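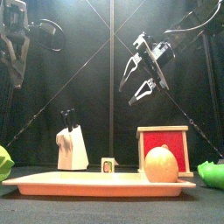

Jillard Opens Regional Kitchenware Repair and Exchange Center in Barnora

BARNORA, January – Jillard, the housewares retailer, today announced the opening of a repair and exchange center at its Barnora store. The center will accept used kitchen and table goods from the public, repair those that can be returned to service, and offer them for resale at reduced prices.

The center occupies 376 square meters on the lower level of the store, formerly used for seasonal stock. It will employ 30 people, including repair technicians, intake staff and instructors. Customers may bring in items of any make, whether or not they were purchased from Jillard, and will receive store credit for goods that pass inspection.
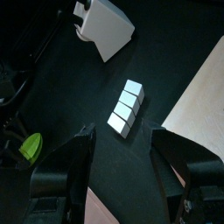 "Our customers have asked us for years what they should do with a good pan that has a broken handle," said Samira Khalaf, managing director of Jillard. "They will now have an address to take it to, and a written estimate before any work begins."

A trial of the service at the company's Cesen store received 801 items for repair. Small appliances made up the largest group, followed by cookware and cutlery. Items beyond repair were sorted by material and sent to the recycling firm Chidiac, which will also serve the Barnora location.

Elie Farah has been appointed manager of the center. Rosário Carvalho, who supervised the trial in Cesen, will oversee technician training and the evening classes in knife sharpening and basic appliance care. Classes begin at 6 p.m. and require advance registration at the service desk.

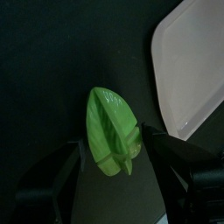
Repairs carried out at the center are covered by a 3-month guarantee. Gas appliances, pressure cookers and goods with damaged nonstick coatings will not be accepted for repair.

The center is open during regular store hours. Intake closes one hour before the store.

Media contact: Lamisi Agyeman, Communications Office, Jillard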